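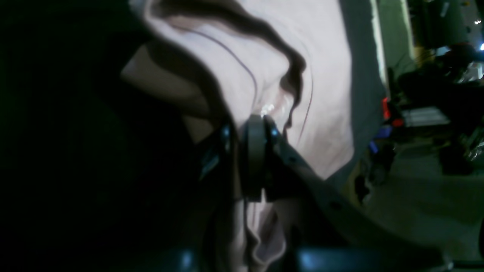
Getting Clean Results from a Garment-Handling Arm: Workshop Notes

Last revised 8 July 2025

These notes cover the Sirkico fabric-handling kit, which we tested on a bench arm for sorting and folding light clothing. The kit is sold by Belitby as an add-on and includes two finger sets, a mounting plate and a license for the folding software. Most of the tips apply to any two-finger gripper used on cloth.

Picking up thin fabric

Set the grip force low and raise it in small steps. Smooth cloth slides out at low force, but high force leaves pinch marks that need steam to remove. For blouses and linings we settled on setting 2. Setting 5 is for towels and denim only.

Grip a fold, never a flat layer. If the item is lying flat, have the arm push the cloth sideways first to raise a ridge, then close on the ridge.

Stay clear of seams and piping. A seam holds the fingers slightly apart and the thinner cloth beside it slips. The software has a seam-avoid option, off by default. Turn it on.

Shake-out

Lift the item until it hangs free before moving it to the folding surface. One slow lift with a pause at the top removed more creases in our tests than repeated quick shakes. Silky items swing for longer – extend the pause to match.

Lighting

Glossy fabric throws highlights that the software can read as an edge. Move the lamp to the side and diffuse it with baking parchment or tracing paper, kept well away from the bulb. Dark corners of the bench cause missed picks on dark clothes.

Care of the fingers

Wipe the pads with a damp cloth after each session. Lint builds up at the base first. Check the fasteners every 500 cycles and run a scrap of nylon stocking over the metal; if it catches, file the spot smooth.

Do not use fabric softener sheets near the pads. The residue makes them slick.

Verdict

The finger sets are well made and the mounting plate fitted without drilling. The manual is thin on force settings, and the figures it gives for silk are too high. Shakya sells a cheaper pad set that fits the same plate, but it wore through at the tips during our trial. The Conus adapter was not tested.

Setup and bench trials: Devendra Kandpal. Laundry and fabric notes: Nisha Pant.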